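# How a Robot Arm Gets Looked After

When you think of a robot at work, you probably think of the exciting part, where the arm swoops down and picks something up. But a robot arm needs a good deal of fussing over before it can do any of that, a bit like a bicycle that wants its tires pumped and its chain oiled before a long ride. Let's spend a little while with Mahnaz Rahimi, who looks after a robot arm at a workshop called Corkgate, and find out what keeps her so busy!

## First, hold everything still

A robot can be very strong and very exact, and still be dreadfully bad at noticing that something has moved. If you bump the table at dinner, you reach a little farther for your cup without even thinking. A robot that has been told where a bin is may go right on reaching for the old spot.

So Mahnaz begins with the bins. She squeezes clamps onto the sides of the back one (a clamp is a sort of strong hand that holds on and doesn't get tired) and gives everything a good wiggle to see if it slides. Bright blue tape goes on the tabletop too, near a front corner.

Then come the things to practice on. Mahnaz likes them to be as different from each other as can be. Grapes are round and bunched together, a toy shovel is long and flat with a handle you could hook a finger through, and a shiny metal tumbler lying on its side is just the shape to roll away when you poke it. The duster, with all those thick blue bristles, is a puzzle of its own. Where would *you* grab it?

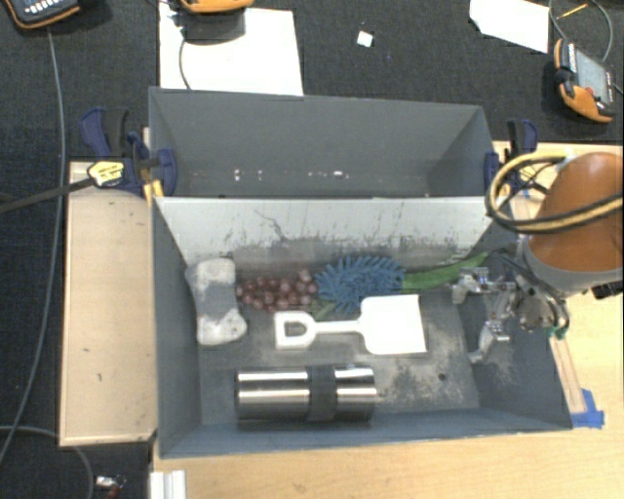
## Next, check the fingers

The part of the robot that does the holding is called a gripper. This one is made of silver metal pieces with joints between them, rather like your knuckles. Mahnaz switches the power off first, every single time, and then looks for loose screws, and for bits of fluff that have crept in where they shouldn't be. The whole check has 5 steps, and she says them out loud so she won't skip one.

## Don't forget the cables

Cables bring the arm its power and its messages. They need enough slack to bend when the arm bends, but a loop that is too big can snag on things. Kourosh Vahidi, who works the afternoon turn, moves the arm very slowly from one side to the other while Mahnaz watches the cables the whole way. If one pulls tight, they stop and start again.

## Scratches and smudges

Bins get scuffed, and that's all right. A crack is a different matter, and a cracked bin gets swapped for a new one before lunch.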